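Ticket 1650: Seats charged twice, Pideck box office
Opened 7 October 2019 by Gráinne Mac Mathúna
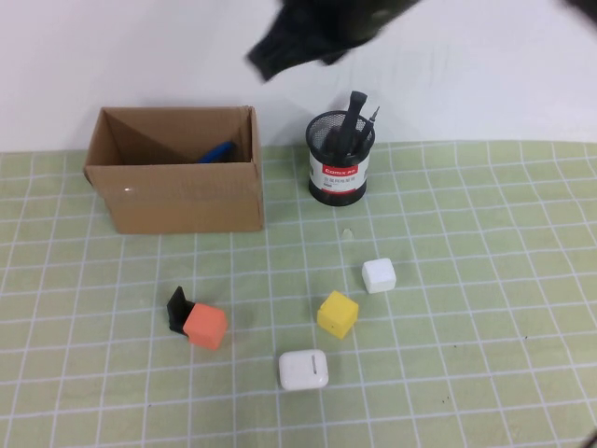 I have booked two seats for the December matinee of the Ndlovu play, row 14. My card was charged two times, but I received only one confirmation.

Reply from support: Please log out, clear the basket and check "My bookings" again.

I did this – the second booking is still shown as "pending". I would like to keep the first one and have the other refunded.

Status: passed to payments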